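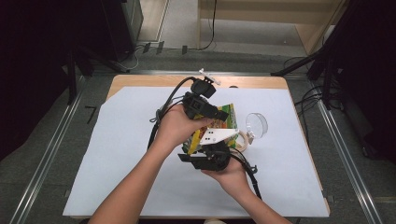 I have a soft spot for actors who turn up in the second reel, get one decent scene and vanish before the wedding. Nima Parsa made 14 pictures that way for Drusside, and I've now seen every one that survives, some of them twice (my family has been very patient!). He's the nervous bank teller in Madetti, the cousin with the bad cheque in Kazemi, and in both he does wonderful things with his hands. Give him a hat and he'd worry the brim through a whole conversation. Give him something like a crumpled snack bag, all bright green and yellow and red, and he'd have stolen the picture from whoever had the dialogue.

My favourite is still Drosura's rival, as the fan letters called it, the one properly titled Drevosura. It runs 100 minutes and he's in maybe six of them, playing a ferry clerk who knows more than he lets on. I saw it last August in a hall with a rattly projector and a colour print gone pink, and when he finally smiled, the whole row behind me cheered.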